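Hand-held gripper: finger pads, pivots, and getting it to close square

Last updated January 4, 2018

Quick writeup because I keep getting asked the same stuff. Covers the hand-held gripper tool with the black plastic frame, two fingers, ridged blue rubber pads. Ours are built to the Flellov drawings, with camera. If yours came as a Stellivix kit the frame is the same but the pivot screws are a hair longer – read the note near the end before you tighten anything.

Time: 30 minutes if you've done it before. Double that the first time.

What you need

Small Phillips driver, one that actually fits. Hex key for the finger mounts. Isopropyl and a lint free rag. Old toothbrush. Spare pads, one pair. Thin double-sided tape or contact cement, your pick, see below. Paper strips cut from a normal printer sheet. A tray for the screws. Really, a tray.

Camera off and unplugged first. Lens cap on or a piece of tape over the housing, never on the glass.

1. Clean before you judge anything

Most "my gripper is slipping" complaints are dirt. The ridges in the rubber fill up with cardboard dust and skin grease and the pad goes shiny. Brush along the ridges, not across. Then isopropyl on the rag, wipe, let it dry fully. Don't pour it on. It creeps behind the pad and lets go of the tape.

Now try it again. Better? Stop here, go back to work.

2. Check the pads

Look at each pad from the side. Ridges should be the same height tip to root. Usually the tip goes first, since everybody picks with the tip. If the front is flat and the back still looks new, swap left and right and turn them end for end. Buys you a few more weeks.

Lifting corner = replace. Don't glue just the corner, it makes a bump and the finger will close crooked forever after.

3. Changing pads

Peel from the root end. Slow. Old adhesive comes off with a fingernail or a plastic scraper, no blades, you will gouge the finger. Wipe with isopropyl.

Tape: quick, clean, shifts in hot weather. Cement: stays put, messy, you have to wait. I use tape on the bench unit and cement on anything that goes out. Cement needs 8 hours clamped. Use a scrap of wood between the jaws and a rubber band, not the trigger.

Ridges go in the same direction on both sides. Sounds obvious. I have done it wrong twice.

4. Pivot screws

Round silver caps, each side of the frame. The caps pop off on some builds and on some they are the screw head itself, so try gently before you pry. Tighten until the arm has no side play, then back off a touch. The arm should move under its own weight with the linkage disconnected. If it hangs up, too tight. If it rattles, too loose, and your closing point will wander from one pick to the next.

Threadlock: the blue kind, a tiny dot. Never the red. Keep it off the plastic, some of the printed frames craze where it touches them.

While you are there look at the triangular cut-outs. Hairline cracks start at the inner corners. Catch a fingernail on it? It's a crack. Frame is done, order another.

5. Closing square

Close on a strip of paper at the tips. Pull. Should drag evenly. Same at the middle, same at the root. If the tips grip and the root doesn't, the fingers are toed in. Loosen both finger mounts, close lightly on something flat-sided, retighten with it still in the jaws. Half turn one side, half turn other side, back and forth. All at once on one side twists it.

6. Test grips

Skip the foam cube. Everybody tests with the foam cube and it hides everything. Want something hard, smooth and a bit heavy for its size. Phone chargers are great for this. Flat sides, slick plastic, and a lopsided one will roll in the jaws if the fingers aren't parallel.

Grip it by the two sides, lift clear of whatever you took it from, look straight down the fingers. Both pads need to be flat on the sides of the part. Do it over a bed or a folded blanket and a drop costs you nothing. 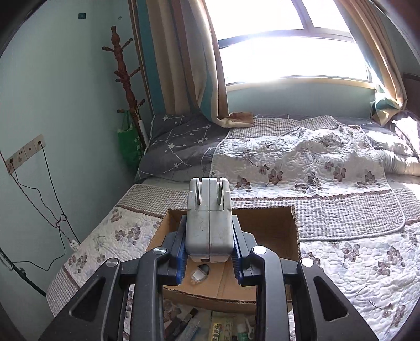
Side grip on a white power adapter, above an open box. One pad to each side, prongs facing away from the gripper.

Then tilt the tool left, right, nose down. Count to 5 each way. No creep allowed. Repeat 10 times with a full release between. If it slides on just one tilt, go back to step 5, one finger is carrying the load. If it slides on all of them it's the pads.

Second test, pick out of a box of mixed junk. Small bottles, packets, odd shapes. Watch the outside of the fingers agianst the cardboard. Wide frame, so it likes to land on the flaps and then you think the grip failed when really the frame was sitting on the box. Fold the flaps all the way out.

7. Camera check

Uncap, plug back in. Fingertips need to be in view fully open and fully closed. If you moved the finger mounts in step 5 the tips may have shifted, so redo the reference shot. In Simby it's under Tool, then Reference. Save over the old one or it will keep loading the stale file and you'll chase a ghost offset all afternoon.

Watch for glare. Glossy black frame plus a bright window can throw the exposure off. Close the curtain or turn around. Matte tape on the frame helps too – keep it away from the pivots.

Stellivix kit note

Longer pivot screws, like I said. Put the thin washer that comes in the bag under the head. No washer and the screw bottoms out before the arm is snug, feels tight, isn't. Lost the washer? Quan sells them in bags, the M3 thin ones fit. Regular thickness will rub the linkage.

How often

Brush: every day it gets used. Paper test: weekly. Pivots: monthly, or after any drop. Pads: when they need it. I stopped writing dates on the pads back in May, wear depends way too much on what you pick. Cardboard eats them. Plastic barely touchs them.

Still slipping after all that? Check the return spring. Separate page for that, its in the menu on the left.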